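How I fold my microfiber towels

I have way too many of these fuzzy car-wash towels (the garage shelf at Turonham is proof), and for years I just stuffed them in a bin. Then Đức Quan showed me his fold and I was converted!

1. Shake it out

Give it a good snap outside. Mine hold on to every leaf crumb in the yard.

2. Lay it flat

Any clean table works. Smooth it from the middle out, and pick off lint while you're there, especially along the trim.

3. Fold in half, then in half again

Bring one edge over to meet the other and line up the bindings. Don't press down hard on the bend, just let it roll over in a soft curve. I like the yellow ones with black trim for this, you can see right away if your edges are off.
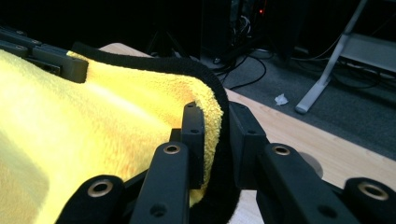 4. Stack them

Folded side facing out, so you can grab one without dragging the whole pile down. I stop at 7 per stack, any higher and mine lean. Glass towels get their own stack on the left!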